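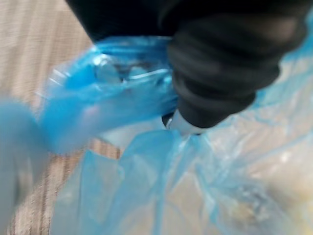 The Dratider hand has been on both arms of our club robot since May. This review covers the standard set: two hands, wrist adapters, cables and the setup software. We bought it for the Brenero student league, which has a household round this season. The round has two scored tasks that gave our old parallel grippers trouble: picking up a tied or gathered plastic bag, and moving a drink bottle on or off a side table.

**Installation**

The wrist adapter fit our arms without machining. Each hand takes one power and data cable, and the cable is longer than it needs to be. Dratider recommends a slack loop at the elbow for full rotation. Our loop caught on a chair twice before Trinidad Herrera rerouted it, and it still hangs wider than I would like. A shorter cable option would help teams working close to furniture.

Firmware setup took one evening. The manual is adequate up to calibration, where it skips the step of homing the fingers before the force offset is stored. If you do these in the wrong order, the hand reports contact when it is open. Restarting does not clear the fault. You have to delete the stored offset and begin again.

**Thin film**

Plastic bags are the harder task for us. The film moves away from the fingertip, folds over itself and gives almost no force reading until several layers are caught. We ran 54 bag pickups at the default grip setting and 46 held long enough to score. Most of the failures came from closing on a single loose layer. Aiming for the bunched neck and pushing down before closing gave the best results.

The fingers themselves are good at this. The ridged covering grips film better than the smooth pads on our old grippers, and the small hard tip gets under a fold. The ridges collect dust and lint from the floor, so clean them between runs.
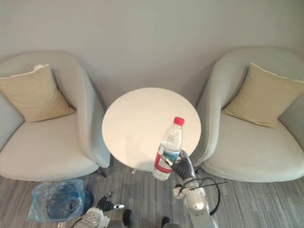 *5 min read*

**Bottles and tables**

Bottle handling is easier, with one complaint. A thin-walled plastic bottle dents at the default force, and a dented bottle is a penalty in the Brenero rules. Lowering the force limit fixed the dents but let the bottle rotate in the fingers when the arm changed direction. Bent Bergmann wrote a small routine that raises the limit only while the arm is accelerating. It works, though I would expect this from the vendor at this price.

Release over a tabletop needs care. The fingers open unevenly, and the last one to let go tips the bottle. We now wait 200 milliseconds after contact with the surface before opening.

**Compared with the Sino gripper**

The Medina team uses the Sino two-finger gripper and lent us one for an afternoon. It is simpler, closes faster and has fewer settings to get wrong. It was also worse on bags, and it needed a more exact approach angle for the bottle. For a first-year team with rigid objects only, I would pick the Sino.

**Verdict**

Recommended for teams entering the household round, with reservations about the manual and the cable. Budget a few weeks for force tuning. Order spare finger coverings with the set, as ours took most of a month to arrive.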